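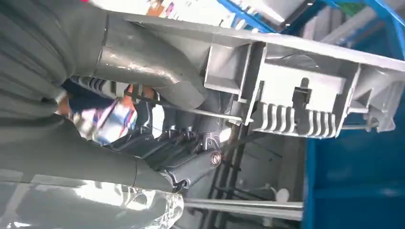

4.3 Removing, cleaning and refitting the drawer tray

This section applies to the Studo storage cabinet with moulded plastic trays. It covers routine cleaning and the refitting of a tray after the cabinet has been moved. For replacement of the runners, see section 6.

You will need:
A soft brush
A lint-free cloth
Warm water and mild washing-up liquid
A small cross-head screwdriver (only if the stop is fitted, see step 3)

Caution: Empty the tray before you start. A full tray can tip forward when it passes the stop.

Removing the tray

1. Stand the cabinet on a level floor and lock both front castors.

2. Pull the tray out until it meets the stop. Do not pull by the divider.

3. If the transit stop is fitted, undo the screw and put the stop aside. Cabinets supplied by Myklebust before January have no transit stop. Go straight to step 4.

4. Lift the front edge by 13 mm and draw the tray towards you. Support the back with your free hand as it clears the runners.

5. Lay the tray upside down on a folded towel.

Note: If the tray will not lift, the rear catch is still engaged. Push the tray in by a hand's width and repeat step 4 - do not lever it out with a screwdriver.

Cleaning

6. Brush loose dust out of the compartments and away from the ribs. Work along the ribs from one end to the other.

7. Wash the tray with warm water and a little washing-up liquid. Do not use bleach, white spirit or scouring powder. These dull the surface and can make the plastic brittle.

8. Rinse and leave to drain on one long edge. Drying takes roughly 2 hours at room temperature. Do not place the tray on a radiator.

9. Wipe the runners with a dry cloth. They are supplied with a thin film of grease, and this should be left in place unless it has picked up grit. Where it has, clean the runner fully and apply part no. 1271.

Caution: Keep water away from the runners. Water trapped behind the rear catch will cause rust.

Refitting the tray

10. Check that both runners are pushed fully back. A runner left forward on one side is the usual cause of a tray going in crooked.

11. Offer the tray up with the front edge slightly raised and rest the rear corners on the runners.

12. Slide the tray in slowly until the rear catch clicks, then lower the front edge.

13. Refit the transit stop if the cabinet is to be moved again. Tighten the screw by hand only.

14. Open and close the tray three times while empty. It should run freely and come to rest level with the trays on either side.

If the tray sticks

Sticks at the start of travel: the rear catch is bent. Order part no. 154.
Sticks halfway: grit on the runner. Repeat step 9.
Will not close fully: something has dropped behind the tray. Take the tray out and check the floor of the cabinet.
Sits low on one side: see section 6.2, runner height.

Note: Trays from the older Irkunis cabinet are the same width but have a shorter rear edge. They will slide in but will not latch. Do not use them in this cabinet.

Spare parts are held at the Jillunside store. Give the part number and the date on the label inside the cabinet door.

Section revised 7 September 2023, T. Strömberg. Replaces the loose sheet on tray removal.

4.4 Adjusting the dividers

Dividers can be set in any of the slots along the tray. Take the tray out first (steps 1 to 5).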